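Notes on the whiteboard corner, started in October and added to since. Most of this applies to any kitchen, hallway or workshop wall where a board gets daily use.

## Where to hang it

Put the board where people already stop. Ours is between the back door and the workbench, and it gets read because you have to pass it with your hands full of groceries or tools. The one we had upstairs was cleaner and better lit, and after a month it still had the same shopping list on it.

Hang it so the middle is at the eye level of the shortest person who writes on it. Adults can bend a little. A child can't reach up and write neatly at the same time.

Keep it off the wall over a radiator or beside the stove. Heat bakes marker ink on, and kitchen grease gives the surface a film that markers skip over. If the stove side is the only wall you have, plan on washing the board every week.

Big boards are heavy. Find the studs, or use anchors rated for more than the board weighs. Ours is 70 inches wide and took four screws. Check the level before the second screw goes in, then again before the last two.

## Cleaning the surface

A dry eraser moves ink around more than it removes it. For daily wiping use a dry microfiber cloth, folded, and turn it to a clean side once it goes gray.

Once a week:

1. Take everything off, including magnets and paper.
2. Wipe the whole board with a cloth dampened with warm water and one drop of dish soap.
3. Wipe again with plain water.
4. Dry it right away with a towel so it doesn't streak.

Old ink that won't budge will often come off if you write over it with a fresh dry-erase marker and wipe while the new ink is wet. If that fails, put rubbing alcohol on a cotton pad and work on a small spot at a time. Rinse afterward. Stay away from scouring powder and the rough side of a sponge — the scratches are too fine to see, but they hold ink from then on.

The border needs its own pass. Dust and marker crumbs pack into the seam where the border meets the board. An old toothbrush gets them out. Do this before washing the surface, or you'll drag the crumbs across it.

## Taping paper to the board

Masking tape or painter's tape, always. Clear tape looks neater for a week and then leaves a strip of glue that collects lint. If you've inherited some of that, warm it with a hair dryer on low, roll it off with your thumb, and finish with a little cooking oil on a paper towel. Wash the oil off with soap or the markers won't write there.

Fold one end of each piece of tape under to make a tab. It saves picking at the board with a fingernail, and on a painted board a fingernail can take the paint with it.

Paper that has been crumpled or rained on never lies quite flat again. You can get most of the creases out by putting it between two clean dish towels and going over it with a warm iron, no steam. Test a corner first if there's ink on it. For a list that will be up only a day or two, I leave the creases in.

## Magnets

Plain round ones in strong colors are the most useful kind. Novelty magnets are usually weaker, and the decoration gets in the way of the writing. We keep a red, an orange and a blue on the right side of the board, where they're out of the way until there's something to hold up.

You can give the colors a meaning if the household will stick to it. At our place red is today, orange is this week, and blue is whenever you get to it. Mihret Moges uses the same three at the Erncombe tool library for overdue, due back and reserved. Two colors is plenty for a family that forgets.

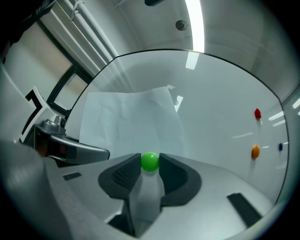

## Small round things

Balls, marbles, casters and loose knobs cause more trouble near a workbench than anything sharp. They roll under furniture, and sooner or later somebody steps on one. A few fixes:

- Keep a shallow tray with a raised lip on the bench. Line it with a scrap of rubber shelf liner and a ball will stay where you put it.
- For storage, a muffin tin holds the small ones and a wire basket holds the rest. Skip deep bins. The one you want is always at the bottom.
- Choose bright colors if you have a choice. A green ball shows up under a bench when a gray or brown one doesn't.
- Wash smooth plastic balls in the sink with dish soap and dry them with a towel. Left to air dry they get water spots, which show badly on anything glossy.
- To get one out from under a cabinet, tape a paper towel tube to the vacuum hose and use the lowest setting. Hold your hand over the end as it comes out.

## Markers and where they live

Store them flat. Standing tip up dries them out, and tip down they leak into the cap. A pencil tray stuck under the board works well, and so does a short length of plastic gutter with the ends capped.

Buy black first and one other color second. Yellow and light green can't be read from across the room. Throw out a dry marker the moment you find it — putting it back only means finding it again tomorrow.

Keep permanent markers in a different room. If one does get used on the board, try the trick of writing over it, then the alcohol.

## A weekly reset

Sunday-night cleanups never lasted with us, so ours is tied to taking out the recycling. The bin goes out, and whoever took it out does the board: old paper down, surface wiped, magnets back to the right side, dead markers in the trash, anything round off the floor and into the tray. Anything still undone gets rewritten at the top in fresh ink. If the same item has been rewritten three weeks running, we either do it that night or rub it out.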